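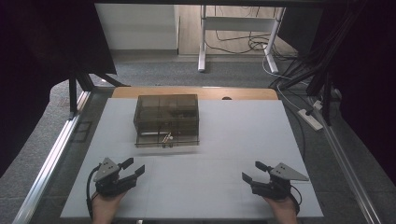
Unit 7: The cable snag fault at the Kivham bench

Course notes, Hanneke Hoekstra. Read before Monday's lab.

7.1 Background

The Kivham bench uses hand-held grippers, one per hand, each with its own cable. The operator does a task on the white board with a compartment box as the target, and the recorded finger positions are later used to train an arm. In March we had a fault on this bench that went unnoticed for most of a working day. It is a useful case for this course: no part broke, and every status light stayed green.

7.2 What happened

Jolien Martens was the operator. The task was to pick small pieces and place them in the box. At 10:40 she moved the right gripper farther forward than usual to reach a back compartment. The cable caught under the edge of the rail and pulled on the connector. She felt a slight tug, stepped back, freed the cable and carried on.

The connector had backed out partway. From then on the right gripper reported its finger opening only some of the time. The logging program, Fastetti, was set to repeat the last good value when a reading was missing. The record therefore showed fingers holding perfectly still, then jumping.

The day's log has 3905 episodes. Of these, 2273 were recorded after the snag, and all of them had to be set aside. Dirk Prins found the problem that evening when he plotted the right finger opening and saw long flat sections.

7.3 Causes

Direct cause: connector pulled partway out by a caught cable.

Contributing causes:
The cable had no strain relief. The pull went straight to the connector.
The slack was set for work near the front of the board. The task had been changed the week before to include the back compartments, and the slack was not reset.
Fastetti filled in missing readings without a warning.
The bench sheet told operators to report a dropped gripper or an emergency stop. It said nothing about a snag.

Note that "operator error" is not on the list. Martens followed the sheet as written. In your own reports, if you find yourselves writing that somebody should have been more careful, go back and ask what the procedure told them to do.

7.4 The safety side

A caught cable can also pull the operator's hand sideways. With hand-held grippers alone the risk is small. If the same signal is driving a live arm, a repeated value followed by a jump becomes a sudden move command. Wilma Van Hecke has since blocked live mode on this bench unless the stale-data check is running.

7.5 Changes made

Each cable is now clamped to the gripper body, with a short loop between clamp and connector.
Missing readings are logged as missing.
Recording stops if either gripper sends no new reading for 1000 milliseconds.
Any tug on a cable is reported, and both connectors are checked before work goes on.

7.6 Before the lab

Sketch a fault tree with "false finger position in record" at the top. Bring it on paper. Then write half a page on whether the 1000 millisecond limit is short enough for live mode, and what you would need to measure to decide.

Hand in to Huguette Moulin.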